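How I Finally Got My Sourdough Starter Going (and How You Can Too)

Posted September 20, 2019

I killed two starters before this one. The first grew something pink in August and went straight in the trash, jar and all. The second I just forgot about. So if you're on your third try, hi, welcome, pull up a chair!

What you need is pretty basic. A glass jar, a kitchen scale, whole wheat flour, plain white flour and water. I leave my tap water out overnight, mostly out of habit. I use the Geduno scale my sister gave me, but any scale that reads in grams will do. Please don't use cups for this — I did, and my starter was soup one day and putty the next.

Day one: Put the empty jar on the scale and write down what it weighs. Mine is 609 grams, and I wrote it on a strip of tape on the bottom (you'll be so glad you did this later on). Now stir in 100 grams of whole wheat flour and 100 grams of lukewarm water. Scrape down the sides, set the lid on loosely and leave it on the counter.

Day two: Leave it alone. You may see a few bubbles, you may see nothing.

Day three: Scoop out half and throw it away. Yes, it hurts. Add 50 grams of white flour and 50 grams of water, stir, and put a rubber band around the jar at the level of the starter so you can tell if it climbs.

From here you do the same thing once a day. Somewhere in the first week it'll probably go wild and then go completely flat, and this is where I panicked and started over the first time. Keep feeding it! My friend Brian Okoth, who got me into bread in the first place, told me to move the jar to the top of the fridge, and it perked right up. Our kitchen in Henden is freezing in the mornings.

When it doubles a few hours after a feeding, and does that three days in a row, switch to feeding it twice a day for a couple of days and then bake something. Drop a spoonful in a glass of water first. If it floats, go for it. If it sinks, feed it again and wait a few more hours.

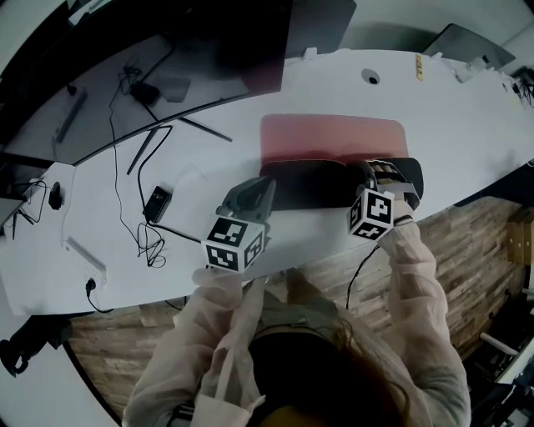
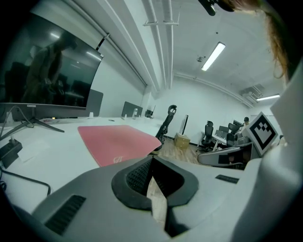
Once it's strong you can keep it in the fridge and feed it once a week. I take mine out the night before I bake, feed it, and go to bed. If there's gray liquid on top, pour it off or stir it in, your call. I stir. Fuzz or any pink or orange streaks mean the whole thing goes, no rescuing.

Next time I'll post the pancakes I make with the extra from the fridge — my kids like them better than the bread.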